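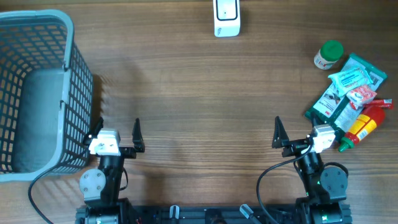 Demetrius Wojcik 在上一串下面留言:抓取失败多半是标定漂了,先重做手眼标定,别急着动规划器。

标定我周五重做过了,重投影误差没有变化。这一串就接着他的话往下写,把两周里在控制栈上改的东西记一遍。任务还是桌面收纳:双臂,把桌上的杂货放进筐里。

1/ 先说结构。感知节点出物体的位姿和掩码,规划节点选抓取点、分配左右手,控制节点跟轨迹。三个进程之间走共享内存,时间戳统一由控制节点发。以前各打各的时间戳,排查问题的时候对日志能对到半夜。

2/ 时间戳统一之后,第一个查出来的是腕部相机的延迟。我们一直在配置里写死一个补偿值,测下来左右两路根本不一样,右边那一路大 15 毫秒。手臂静止时看不出来,一边靠近一边更新目标位姿,就会稳定地偏向一侧。

3/ 所以回到 Demetrius 的话:现象确实很像标定漂移。区分的办法是让手臂停住再拍一次,偏差还在就查标定,偏差没了就查时间。我把这个检查写成了脚本,放在 Markden 的 tools 目录里,跑一次不到一分钟。

4/ Markden 是我们自己的调度层,跟上一版比,最大的改动是把行为树拆小了。原来“抓取”是一个大节点,里面套着重试、换手、退回,出了错只知道抓取失败。现在靠近、闭合、抬起、确认各算一个节点,各有各的超时。

5/ 确认这一步目前只看两个信号:夹爪的位置和电机电流。对硬的盒子和瓶子够用。对软包装不太行,薄袋子夹住以后,夹爪位置跟空夹差得很少,阈值怎么设都有误判。

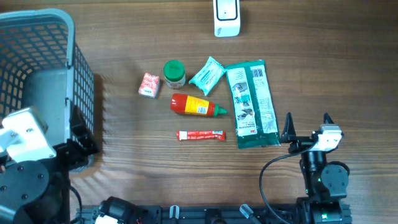 6/ 软包装的另一个麻烦在感知。袋子表面反光,有褶,掩码常常断成两块,规划节点就当成两个物体,各出一个抓取点。现在的处理是在跟踪层做合并:两块掩码相邻,连续 3 帧一起移动,就并成一个编号。静止的时候合不上,只能靠第一次触碰之后再合。

7/ 有人会问为什么不直接换更大的分割模型。试过。效果好一些,但推理时间上去了,闭环靠近时的更新频率掉得太多,得不偿失。离线标数据的时候我用大的那个,在线还是小的。

8/ 规划这边,左右手分配原来只看距离,谁近谁去。问题是物体挨得紧的时候,近的那只手不一定有干净的下爪方向。现在的代价函数加了两项:两指落点周围的净空,以及从抓取位到筐口的路径是否要跨过另一只手。权重是手调的,没什么理论。

9/ 加了净空这一项以后,抓取顺序也跟着变了。以前从最近的开始拿,现在会先拿外围的,再拿中间的。这个顺序没有写规则,是代价函数自己排出来的。叠在一起的东西另算,上面的没拿走之前,下面的不进候选列表。

10/ 双臂避碰用的是简化模型,每个连杆一个胶囊体。胶囊半径一开始给得太保守,两只手在中间区域会互相等,等到超时。后来加了优先级:手里有东西的先走,空手的让。都空手就按编号,没必要搞得更复杂。

11/ 筐的处理要单独说一句。筐壁是网格的,深度图在那里很碎,点云直接拿来做碰撞检测会有很多洞,规划器真的会从洞里穿过去。现在筐不走点云,检测到以后套一个参数化的模型,只估计位置和朝向。

12/ 回放工具也重写了。旧版只能看视频,新版可以从日志里任意一刻把三个进程的状态恢复出来,改了参数再从那里往下算。目前库里有 645 段记录,每次合并代码之前全部重算一遍规划,大约要 1820 秒。控制部分没法这样回归,还是得上真机。

13/ 重算的时候比较的是决策:选了哪个物体、哪只手、哪个抓取点。轨迹本身不比,采样规划每次都有差别,逐点比没有意义。随机种子固定过一阵子,后来放开了,固定种子会把一些边界问题藏起来。

14/ 还没解决的:细长的小包装,平躺在桌面上时高度太低,指尖离桌面的余量很小。位置控制下压到底容易顶住桌子,触发电流保护。打算在最后一小段切到柔顺模式,刚度参数还在试,现在的版本会抖。

15/ 另一个没解决的是重新检测的时机。每放一件就全桌检测一次,慢;只在失败后检测,又会漏掉被碰歪的东西。眼下是折中,只重检被手臂扫过的区域。扫过的区域怎么算,代码写得比较难看,想重构。

16/ 柔顺模式那部分 9 月之前应该能进主分支。标定检查的脚本已经在了,用的人如果发现左右两路延迟也不一样,把数值和固件版本一起贴到下面,我汇总一下。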